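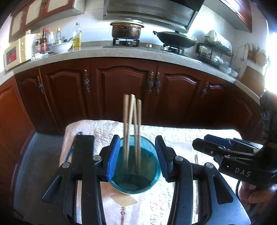

Yee-man Chiu asked whether the failed attempts should stay in the release, and argued that a learner which never sees a missed grasp has no way to recover from one. They stay. Each carries the label "fail" in the episode table.

Kindlow Sticks and Cups – data card

Contents
744 episodes recorded in home kitchens with two hand-held grippers, one per hand. 462 are marked "success", the rest "fail".

Task
One gripper steadies a cup. The other picks up a chopstick and puts it in the cup. An episode ends when 3 chopsticks are standing or the operator gives up.

Files
episodes/ – one folder per episode, video and gripper opening
table.csv – label, kitchen, operator number
splits/ – train and test, divided by kitchen

Known problems
Gripper opening drifts in the February recordings. Use the corrected column.
Clear cups are hard to segment. Bilico masks are included for 333 episodes only.

Changes
July 22, 2018: fixed swapped left and right streams in the Flollden folder.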